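Chapter 9
Chores and Machines: How Far Have We Come?

In this chapter you will learn why a task that is easy for a ten-year-old child can still be hard for a machine, how engineers break a household chore into smaller jobs, and what it means when a company says that its robot "can clean". You will need the terms from Chapter 2 (sensor, map, controller), so please look at them again if some time has passed.

9.1 The question behind the question

When I began to teach this course, students often asked me if robots can do housework yet. I used to answer with a yes or a no, depending on my mood that day. Now I ask them to choose one chore and write down everything a person must do to finish it. Take the simple request "please bring the dirty cups from the bedroom to the kitchen". The person must leave one room, find the other, see which cups are dirty, pick them up without spilling, and come back with full hands. Most students begin their list with the cups. Very few begin with the walk.

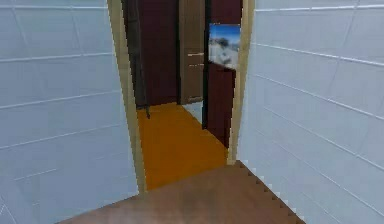 Moving between rooms is the first part of nearly every household chore, and for this reason we begin the chapter with it. A machine that vacuums the floor, carries the laundry or waters the plants must first know where it is and where it may go. In a simulated house we can practise this many thousands of times without breaking a vase. Consider what a program has to decide at a doorway such as the one between the tiled walls. The brown wooden floor stops and an orange floor begins, and the walls beyond are deep maroon instead of pale. Is the change of colour a step, a hole, a carpet, or nothing at all? A person decides this before the foot is lifted. A program that learned only from pale rooms may slow down, or may treat the orange part as an obstacle and turn back. There is also a thin dark pole near the left side of the opening, and thin objects are a well-known trouble for many distance sensors.

My former colleague Wafula Mwakalinga worked for two years on a delivery cart named Sadetti, which was meant to carry linen in a small nursing home. In simulation the cart completed 800 trips in a row. In the real building it was stopped in the first morning by a rubber mat. The mat was flat and quite harmless, but it was black, and the cart read it as the edge of a stairway. The team needed most of June to correct this, and after that the residents began to move the furniture.

9.2 Homes and shop floors

In the workshop the situation is kinder to the machine. At the Lenside plant, where our students go for their practical weeks, the aisles are marked with paint and the bins stand always in the same place. A cart there does one chore, and the people around it have learned to leave its path free. The same cart in a family kitchen would be lost by dinner time, when the chairs are pulled out and the dog's bowl has travelled to the other side of the room.

We will therefore use three words with care in this book. A chore is demonstrated when it was done once, with the engineers present. It is repeatable when it can be done again in the same room. It is dependable when it can be done in a room the machine has never met, with no help. In my judgement floor cleaning comes closest to the third word. Folding clothes is still near the first.

Before you read on

Choose one chore from your own home and write its steps in order, including every doorway you pass. Mark the steps where you had to look at something twice. Keep the list, for we will return to it in Section 9.4.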